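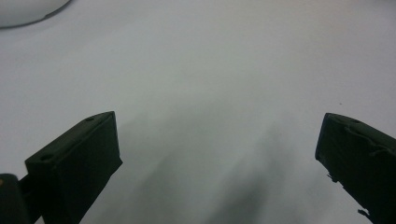
Die beiden Greiferfinger weit offen über der weißen Fläche, oben links noch der Rand von etwas Rundem. Am rechten Finger franst es ein wenig.

Galerie: Vormachen statt programmieren, unsere Tage mit dem Handgreifer

Herzlich willkommen auf der kleinen Galerieseite zu unserem Kurs in der Werkstatt Fombridge! Viele von euch haben nach dem Kurs im Juli gefragt, wie man sich das Vormachen mit dem Handgreifer denn nun vorstellen muss, und weil man so etwas am Telefon furchtbar schlecht erklären kann (ich habe es bei meiner Schwester versucht, sie dachte an eine Grillzange, und ganz falsch lag sie damit gar nicht), habe ich mich endlich hingesetzt und diese Seite angelegt.

Im Kurs arbeiten wir auf zwei Wegen. Beim ersten nimmt man den Greifer selbst in die Hand, drückt den Griff, die Finger gehen zusammen, und die Kamera am Gerät schreibt alles mit. Beim zweiten sitzt man am Pult und führt den Arm aus der Ferne, was am Anfang ungefähr so elegant aussieht wie Schlittschuhlaufen mit Einkaufstüten. Die meisten fangen lieber mit der Hand an, und Nermina Kadrić, die den Kurs mit mir leitet, findet das auch richtig so: Wer die Bewegung einmal im Handgelenk hat, tut sich später am Pult leichter.

Ein paar Worte noch zum Blickwinkel auf dem Bild ganz oben, denn daran muss man sich wirklich gewöhnen. Die Kamera sitzt am Greifer und schaut an den Fingern entlang nach unten, man sieht also weder Gesicht noch Schulter, nur das, was später auch der Roboter zu sehen bekommt. Kamrul Wanigasekara lässt seine Gruppe deshalb gern zuerst die eigenen Aufnahmen anschauen, bevor es in die nächste Runde geht. Da wird jedes Mal viel gelacht, und danach werden die Bewegungen gleich ruhiger.

Bis zum Ende des Sommers sind bei uns 519 Vorführungen zusammengekommen, alle in Tilora abgelegt, unserem Archiv, und nach Aufgaben sortiert. Wer mitgemacht hat und die eigenen Durchgänge noch einmal sehen möchte, schreibt uns einfach eine kurze Nachricht mit dem Kürzel aus dem Kursheft.

Der nächste Kurs heißt »Tremument« und geht über vier Abende, mit höchstens vier Leuten am Pult, damit alle genug zum Üben kommen. Anmelden könnt ihr euch wie immer über das Büro Pavlović oder direkt bei Nermina.

Seite zuletzt ergänzt: 2022-11-03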